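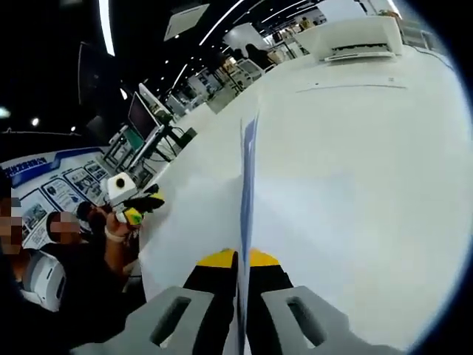
I have come to believe that the worst thing about any trade show is the poster. I don't mean the coffee, which at least gets you out of the aisle for ten minutes, or the carpet, which somehow hurts your feet more than bare concrete would. I mean the big printed board at the side of the stand, the one somebody spent weeks on. Take the one on the left: dark blue band across the top, a row of white lettering in it, and under that a grid of small pictures, each in its own blue-and-white panel. It's tidy, and I'd guess it looked lovely on the designer's laptop. And the people are in front of it, with a hand holding a little white gadget up, and if I'd been standing there I would have been looking at the gadget too.

I've been going to these things for 12 years, mostly for work and occasionally because I can't say no to a free lanyard. In that time I must have walked past more posters than I've had hot dinners, and I could tell you what was on maybe two of them. One was for Perrin, who make hinges, and it was a single enormous photograph of a hinge with the price underneath. I still think about that hinge. The other had a spelling mistake in the company's own name, so I'm not sure it counts as a win.

The trouble is that posters get made by people sitting down. You're at your desk, the whole thing fills your screen, and of course you want the sixth picture in, and the seventh, and the paragraph about your values that your manager is so fond of. Then it gets printed and stood in a hall full of other people's posters, and the person it's meant for is walking past with a bag on one shoulder and a sandwich in the other hand. They'll give it three seconds if you're lucky. A grid of small pictures asks for a good deal more than three seconds — it asks you to come close and bend down a bit, and hardly anyone will bend down for a stranger's grid.

I did this myself, so I'm not being superior. When I worked for Novaletti we had a stand at the spring show in April, and I was given the poster because I was the one who owned a ruler. I put 20 pictures on it. Twenty! Each had a caption, and each caption had been argued over by email. It cost us 400 pounds with the stand and the carry bag, and over two days I watched people use it mainly as something to lean near while they checked their phones. What they wanted was the sample drawer. They wanted to open it and shut it, and then open it again while they were talking to me about parking.

That drawer taught me more than any course on display has. Put a thing on a table, let people pick it up, and you'll have company all afternoon. They turn it over and find the join. They ask questions you've never been asked, some of them very good ones, and they remember you afterwards as the drawer people, which suited me fine.

I know what the other side says, because I've had lunch with the other side. Not everyone can get to the front of the table, and some people are shy and would sooner read than talk. I have a lot of sympathy with that, being someone who will pretend to study a fire exit plan to avoid a sales pitch. But a shy person needs bigger words and fewer of them, so they can read from a safe distance and decide whether to come closer. Small panels make the shy person walk right up to the stand, and by then somebody's shaking their hand.

So here's what I'd do. One picture, as large as the board will take. One line saying what the thing is, in words your aunt would use. Put the name low enough that a crowd of heads doesn't matter too much, and then put it again at the top in case it does. Flostwood had something close to this at Olitz last year, just a green board with a stool on it and the word STOOL, and there were people three deep round the actual stool.

If you've got 30 photographs you really can't part with, print a booklet and leave a pile on the corner of the table. I'll take one. I always take one, and I read it on the train home with my shoes off.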